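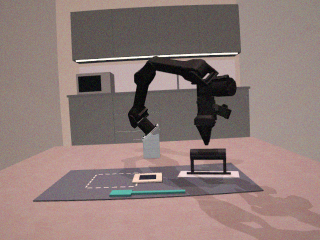 Neusa Cordeiro coordena a manutenção hidráulica da Tenard, empresa que gere redes prediais de água em edifícios de escritórios. O trabalho dela começa quase sempre pelo mesmo ponto: a pressão à entrada do ramal.

"Recebo queixas de caudal fraco na copa do último piso e pedem-me logo uma bomba maior", diz. "Antes disso quero o registo de pressão estática e dinâmica, medido com os consumos abertos." No edifício Hasdale, a leitura dinâmica ficava 2 bar abaixo da estática. A causa era um filtro colmatado a montante do redutor.

Cordeiro prefere redutores de pressão por zona a um único aparelho na base da coluna. O custo inicial é superior, mas a regulação fica independente em cada grupo de pisos. "Com um só redutor, acerta-se o quarto piso e estraga-se o primeiro."

Sobre a água quente, é mais cautelosa. O circuito de retorno do Hasdale tem 200 metros e foi equilibrado em março, com válvulas termostáticas em cada prumada. A equipa de Oluwaseun Isah, responsável pela instalação, teve de substituir 3 delas por defeito no obturador. "Uma válvula presa em aberto rouba caudal às outras prumadas. No quadro da central não se vê nada, a temperatura de retorno até parece boa."

A purga dos pontos pouco usados continua a ser manual e fica anotada em folha própria, por piso. Cordeiro admite passar o registo para suporte digital quando os contadores forem trocados. O caderno de encargos dessa troca ainda está em revisão.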